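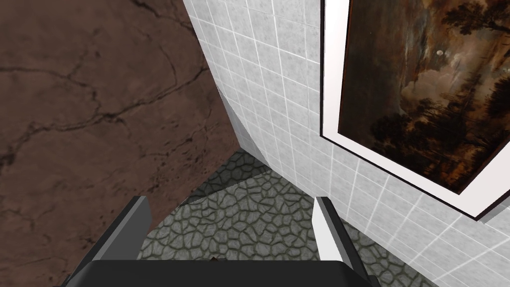 Search this shop Go

The Urkdale rosin (dark and light)

I've been making rosin in one form or another since I was a teenager with a saucepan I wasn't supposed to be using, and the Urkdale is the one I'd keep if I had to stop making all the others. It's a cake rosin for violin and viola. Cellists do buy it, and some of them come back, but I make the Brinder for cellos and I'd nudge you that way first.

You can have it in two sorts. The light is harder and a bit drier, good in a warm room or if you don't like much dust on the strings. The dark is softer and grabs sooner, and it's what I use myself from October onwards when the house gets cold and my bow starts to skate about on the E string. If you play mostly fiddle tunes, quick and close to the string, get the dark. If you're playing long slow things and want to hear the start of each note come in quietly, I'd go light. And if you really can't choose, get the light, it's the more forgiving one!

Each cake comes stuck to a square of cloth so you've something to hold it by. They're poured by hand, so you might get a small bubble on the underside. It makes no difference to the playing and I don't count it as a fault, though I'll swap it if it bothers you.

A new cake is shiny and won't give you anything at all for the first few strokes. Please don't go at it with a penknife. A bit of fine sandpaper, very gently, or just patience – it'll start. After that, three or four slow strokes before you play is plenty. Most people use far too much (I did for years, and my poor teacher used to blow on my violin when I came in). Wipe the strings and the top with a dry cloth when you've finished.

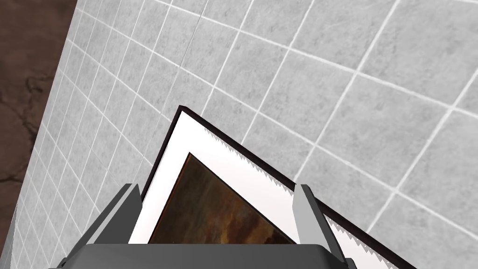 Mardale, 13 Apr 2020

A quick note on stock. I've got plenty of the dark but I'm down to the last 10 of the light, and I can't pour more until the next lot of resin gets here. Orders are still going out, just more slowly, as I'm only walking to the post box every few days. If you've ordered a Tang (that's the little travel cake in the tin), those are all packed and on their way.

I'm asked a lot how long a cake lasts. Unless you drop it, years. I've sold nearly 4,000 of the Urkdale now and the usual reason for a second one is a hard floor.

It won't suit everybody. If you're on plain gut strings you may find the dark too sticky, and if you've used the same rosin for ages, clean your bow hair or have it rehaired before you change over. Mixing two kinds on one bow gives you a sort of gritty sound and then I get the blame.

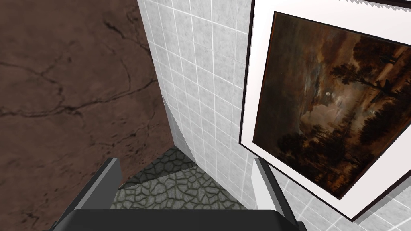

Kilian Fuchs wrote to say that the dark was too much for him on its own in summer, and that he now keeps both, the light for rehearsals in his hot upstairs room and the dark for playing outdoors. He also asked if I'd do a bigger cake. I might, but the moulds I have are the moulds I have.

Konrad Gruber asked about children's bows. Yes, the light is fine on a half size, and children only need a stroke or 2.

To order, tell me light or dark and where it's going. I'll write back with the postage.

Contact | © Urkdale Rosin, Mardale | Back to top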